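Two-arm cup bench, wiring and tape marks

bedness_mike
Got both arms bolted to the uprights at the shared shop in July. Everything runs off one 200 W supply, and the left arm is still held together with too many zip ties.
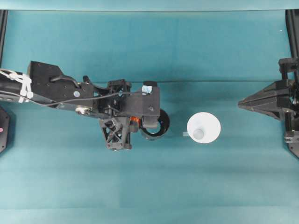

The left elbow sags 2 mm at full reach. I've tried new screws and a stiffer bracket. Any ideas before I reprint the whole link?

ngata77
Sag is your servo horn, not the link. Reprinting won't fix it.

Hanne Juntunen
Disagree. I had the same sag on my Konness build and it was the print, 100% infill cured it. Check layer direction first. 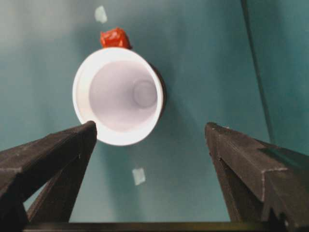 My other question is the fingers. Blunt square tips like those are fine on a block, but I'd want a softer pad for a thin rim. On a white cup lying on its side I'd also come in lower.

ngata77
Pads wear out. Leave the tips hard and slow the close.

bedness_mike
Will check the horn tonight. For placement I put tape on the mat so I can reset by eye. 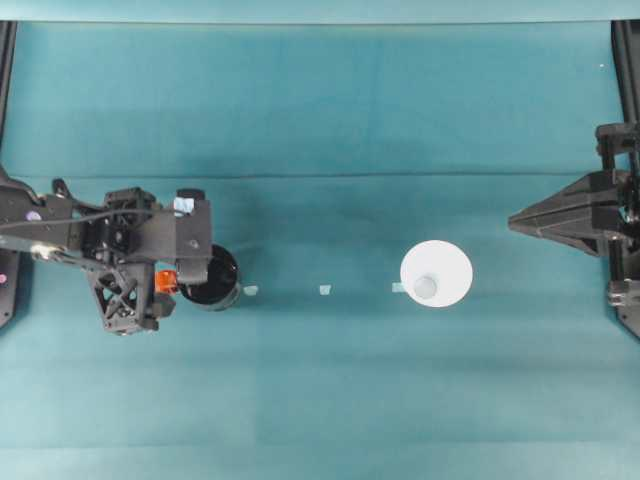 Left arm with the black cup, tape marks, white object on the right

hesetti_fan
Are you homing both arms before each run? Mine drifted until I did – the tape was never the problem.

bedness_mike
Only the left. I'll add the right one. 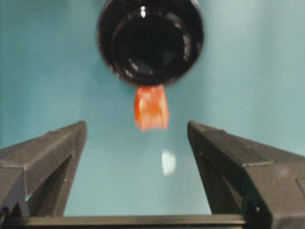
Last edited by bedness_mike, 9:40 pm

Horn was loose. Tightened it and the sag is down, but still there. So you may both be right. Printing a new link next.

ngata77
Told you. Threadlock it.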